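About Dutby

Dutby is a cooking school and lunch kitchen in the old Frei print works. We teach adults and teenagers to cook ordinary meals at home, on an ordinary budget, with whatever stove they happen to have.

How we started

The school began as an evening class in the back of the Zunier bakery, after the ovens had been shut off for the day. There were two hot plates and one sink, and the waiting list was longer than the class. When the print works came up for rent we took the ground floor, and the lunch kitchen followed the next June. The bakery still supplies our bread.

What we teach

The main course is Everyday Cooking. It runs for 90 minutes a week and covers soups, beans, rice, eggs, roast vegetables, simple fish and a few cheap cuts of meat. Students learn to hold a knife properly in the first week and use it in every class after that. We also spend time on things that recipe books tend to skip, such as how to store herbs, what to do with half a cabbage, and how to read the dates on packages.

Students who finish Everyday Cooking can go on to Bread and Dough or to Cooking for a Crowd. There is no exam. You get a folder of recipes with room to write your own notes, and most people's folders are stained by the end.

The teen class meets after school during term. It follows the same plan with shorter recipes and more snacks. A parent or guardian has to sign the form at the front desk before the first class.

How classes work

Each group is split into teams of 4, and each team shares a stove and a work table. The teacher shows a step, then everyone does it. We eat what we cook, and anything left over goes home with you, so bring a container with a lid.

Please tell us about allergies when you sign up. We can change most recipes if we know a few days ahead. We do not have a separate nut-free kitchen, and people with a severe nut allergy should call us before booking.

The lunch kitchen

Lunch is cooked by our staff and by former students who are training for kitchen jobs. The menu is short and changes with what the growers at Doso bring us. Last year we served 3643 lunches. Money from lunch pays for almost all of the reduced-fee places in our classes.

Fees and places

Fees are listed on the sign-up form. Reduced-fee places are open to anyone who asks, and you do not need to send proof of income. If a class is full, leave your name at the desk and we will contact you when a place opens.

The kitchen is on the ground floor and has a step-free entrance on the courtyard side. Two of the work tables can be lowered.

Page last updated 2024-12-16

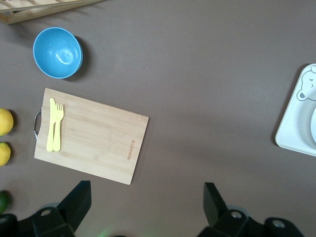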